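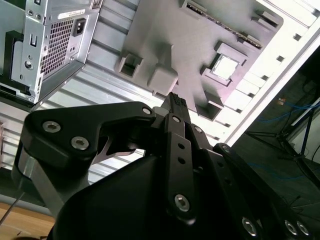

Drirko: wrist-camera perception and planning for PC case work

Drirko is the software I use to get a gripper in and out of an open desktop case without hitting things. It takes the wrist camera stream, works out where the big parts are (power supply, board, CPU socket, side walls) and hands the planner a set of keep-out boxes. I wrote it for my own bench, so expect rough spots!

What's in the repo

drirko/perceive - part segmentation and pose, one model for everything
drirko/plan - approach planner, built on top of Grivier
drirko/replay - steps through a recorded run with the boxes drawn on
configs/ - one file per case layout, start with hurkeck.yaml

Getting it running

Install Grivier first, then run the setup script from the top folder. Do the hand-eye calibration before anything else — I skipped it once after moving the camera mount and spent a whole afternoon blaming the planner.

To try it with no hardware, run replay on any log from the Moldovan set. That's my recorded data: 188 runs, with 13 held back for testing. Don't train on those please, or your numbers won't line up with mine.

Things that still bug me

Shiny sheet metal. Corrugated panels blow out under my bench lights and the depth goes to mush, so the planner falls back to the last good estimate. It's fine if the case stays put and pretty bad if it doesn't.

The gripper hides a lot of its own view. I mask the finger links using joint angles, but the mask lags when the wrist moves fast. Keep speed_limit at 50 or lower (it's a percentage of the arm's max) until I fix that.

Memory slots and expansion slots get mixed up at steep angles. Part labels come out right on 93 percent of the test images, and that mix-up is most of what's left.

Changes

September: masks now load from the config, replay got a pause key, and the old calibration format is gone. If your file won't load, rerun calibrate with the --fresh flag.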